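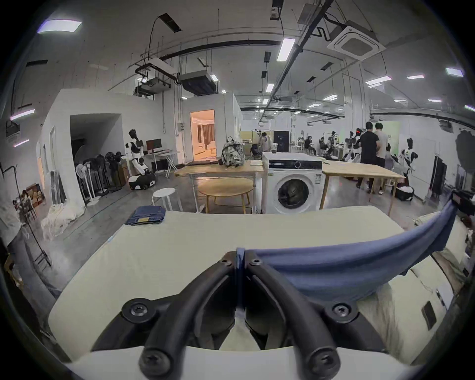 Textiles and Everyday Life
Unit 6: What the wash does to cotton

Read before the discussion section. Vernon Poirier is covering the first half and will assume you have.

Why cotton shrinks

Cotton fibers don't shrink much by themselves. Yarn is stretched tight on the loom, and finishing pulls the cloth out longer still. It leaves the mill under tension and stays that way until water lets the fibers swell and slide back. The trade calls this relaxation shrinkage, a restful name for what it does to a shirt.

Most of the loss comes in the first few washes, and usually more in length than in width. Expect your sleeves to give up before your waistband does, though the waistband will get the blame in February.

Why blue comes off

Indigo doesn't soak into cotton the way most dyes do. It sits near the outside of the yarn in layers, leaving a pale core. Rub the surface and the core shows. People once considered this a fault in the cloth and now pay extra to have it done at the factory.

Reading a care label

The washtub symbol gives the highest temperature the maker will stand behind. It is a ceiling and was never meant as a suggestion. A triangle is bleach, a square is drying, and a circle is the dry cleaner, who will explain the rest at his usual rates.

For section

Bring one cotton garment you have washed at least 25 times, or think you have. Measure the inseam or sleeve and compare it with the size on the label. Write up to 200 words on any difference – "I grew" is an acceptable finding if you can support it.

The write-up is worth 15 points. Hand it to Ryszard Nowakowski on paper. He has seen the file that wouldn't open.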